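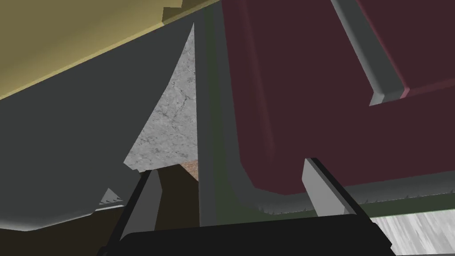 Author
Simulation lead, Besach workcell group
Notebook, March, Friday

Picked up the clearance rule again this morning, the one we keep arguing over in the Plurnovberg cell. Our house rule says the fingers stay 13 mm off anything that isn't the target while the gripper is open, and it says nothing at all about what the wrist view should look like while that's true. So I spent the first hour just staring at tight approaches in sim, with the maroon object close on the right and the big dark gray one leaning in from the left, and only a slot of concrete showing between them. Open fingers, stuff on both sides. Exactly the kind of spot where I want the rule to be boring and obvious!

Ran 129 approaches overnight with the Vass planner. The log flags 2 of them under the limit, both on the maroon side. I haven't decided if I believe it. The collision mesh is a simplified hull and the visual mesh isn't, and that toothy dark band along the bottom of the maroon thing is just the sort of detail a hull swallows whole (or misses, depending who exported it). Need to check which mesh the distance query uses before I say anything out loud.

Proposed wording for the rule, so I don't lose it:

Measure clearance from the finger's outer edge, black rim included. Pad face doesn't count.
Log the minimum for the whole approach, not the value at the stop pose.
If the wrist view is blocked on both sides, drop to 60 mm/s until the grasp is done or called off.
No hand-tuned exceptions in the task file. If a task needs one, it goes in the cell sheet where people can see it.

That third one will get pushback because it slows everything down. Fine. I'd like it anyway — at least in sim, where slow costs us nothing but patience. "Blocked" needs a proper definition too, right now it's me squinting at a render.

Emetora's export script still writes clearances in meters and ours reads millimeters. Fixed it locally, not pushed. Push it Monday before the next batch or the whole report is garbage again.

Still to do: rerun the two flagged ones with full meshes, same seeds.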